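Floor Care FAQ – Polished Stone and Stone-Look Floors

Letodberg Surface Care answers the questions that come up most often when a hard, polished floor is left with debris after painting, plastering or ordinary family use. The answers apply to marble, marble-like tile and other smooth stone-look surfaces. If the manual for your floor says something different, follow the manual.

How do I tell whether white bits on the floor are paint or plaster?

Press one between two fingers. Plaster crumbles to powder and leaves a chalky mark. Latex paint bends, and often curls before it breaks. Older oil paint snaps cleanly. If the building dates from a period when lead paint was in use, do not crush or sand anything. Test it first.

Can I sweep them up with a regular broom?

A stiff broom will drag plaster grit across the polish. Use a vacuum with a soft brush head and the beater bar switched off. Work from the walls toward the door. Large flecks can be picked up by hand beforehand so they do not clog the head.

Some flecks stay put after vacuuming. What next?

Dampen a white cotton cloth with plain water, lay it over the spot and leave it for a few minutes. Most latex flecks lift with a plastic scraper held nearly flat. Do not use a razor blade on a tile you have not tested in a corner. Renu Negi, who handles our product support, recommends an old plastic store card for small areas.

Is vinegar safe?

Not on real marble or any other calcite stone. Acid etches the surface and the dull patch has to be polished out. On porcelain it is usually harmless, but a pH-neutral cleaner such as Vurkness does the same work without the risk.

My floor has brown lines in it. Are they cracks or veins?

Run a fingernail across the line. A vein in a polished floor feels level with the surface. An open crack catches the nail. A filled crack may feel level too, so check it again under a low lamp. Rust-colored lines that get wider or darker over several months suggest moisture from below, and should be looked at by an installer.

What grit do I need to repolish a dull patch?

Hand pads in the order 1000, 2000, 4000, used with water. Rinse between grits. Do not skip a step, and do not start coarser than 1000 unless the scratch can be felt.

Can children play on the floor while the cleanup is going on?

Wait until the vacuuming and the damp wipe are both done. Plaster dust gets onto hands and toys, and small chips go into mouths.
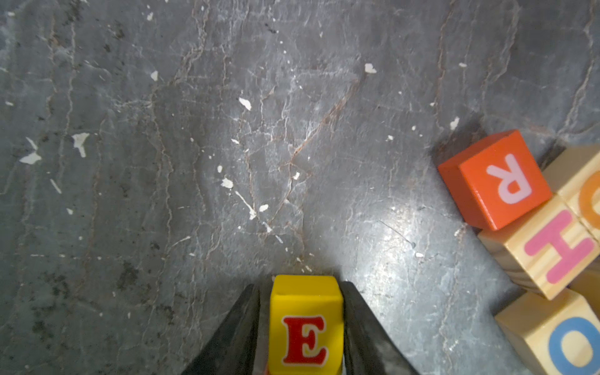 Do wooden blocks scratch polished stone?

Clean, smooth wood rarely does. Grit trapped under a block is another matter – a yellow letter block pushed across plaster flecks can act like a sanding pad. Wipe the blocks with a barely damp cloth and dry them at once. Soaking raises the grain and can loosen painted letters.

Why does the floor look clean from one side and dirty from the other?

Glare hides debris. Inspect with the light in front of you, then turn and look again from the opposite wall.

How often should the floor be sealed?

Natural stone, when a drop of water starts to darken it within 25 minutes. Glazed porcelain, never.

Letodberg Surface Care | Product support: Renu Negi | All rights reserved | Back to top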